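Castemix Pill Cabinet Organizer
Setup Guide, Section 4: Loading and Labeling the Trays

Read Section 3 (Mounting the Cabinet) before you begin. The trays should not be loaded until the cabinet is fixed to the wall and the door closes flush.

4.1 Before you start

Wash and dry your hands. Clear a flat surface next to the cabinet and lay down a clean towel. Have your current medication list within reach. If you do not have one, ask your pharmacy to print it.

Caution: The organizer does not replace the instructions on your prescription. If the label and your list do not agree, stop and call your pharmacist.

4.2 Fitting the trays

1. Slide the upper tray into the top rails with the finger notch facing you. Push until it clicks.
2. Slide the lower tray into the bottom rails the same way.
3. Pull each tray halfway out and let go. It should stay where it is. If it rolls back, take it out and check that both runners are in the rails.
4. Snap the dividers into the slots. Wide compartments hold bottles. Narrow compartments hold blister strips standing on edge.

Note: Do not load more than 400 grams on the upper tray or 300 grams on the lower tray. Heavy syrup bottles belong on the cabinet floor.

4.3 Loading blister strips

1. Keep each strip whole. Do not cut it into single doses. A cut piece may lose the name, the strength or the expiration date, and the corners are sharp.
2. Stand the strip in a narrow compartment with the printed name at the top.
3. Check that the strength can be read without lifting the strip out. On many strips it is a small line such as "10mg" below the name.
4. Put strips of the same medicine and the same strength together. Use a separate compartment for each strength, even if the foil looks the same.
5. Fold the leaflet and place it in the sleeve on the inside of the door. 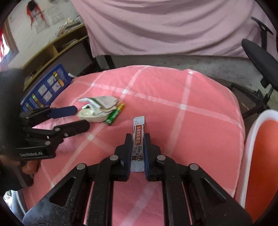
Bianca Munteanu wrote to us that she turns the oldest strip to the front and puts a rubber band around the newer ones, so a half-used strip always gets finished first. Her method works well with the narrow compartments, provided the band does not cover the expiration date.

If the medicine name is printed in a language that someone in the household does not read, ask the pharmacist to write the name in English and copy it onto the compartment label.

4.4 Labeling the compartments

The label sheet supplied with the cabinet has 78 blank labels. Use a ballpoint pen. Felt-tip ink may smear.

1. Write the name of the medicine, the strength and the name of the person who takes it.
2. Peel the label and press it onto the front lip of the compartment. Hold for a few seconds.
3. When a medicine changes, remove the old label completely. Do not stick a new one on top.

Replacement sheets are sold by Skonevano dealers under the name Jukden Labels.

4.5 Locking the door

1. Close the door and turn the key a quarter turn to the right.
2. Pull the handle to check the lock.
3. Store the 2 keys in different places, both out of the reach of children.

Warning: The cabinet is not child-resistant when unlocked. Lock it after every use.

4.6 Routine check

Go through both trays every August and again in winter. Take out anything expired and return it to a pharmacy take-back bin. Wipe the trays with a damp cloth and let them dry fully before reloading. Do not put trays or dividers in the dishwasher.

Section 4 last revised November 28, 2024. For cleaning stains and replacing the runners, see Section 5.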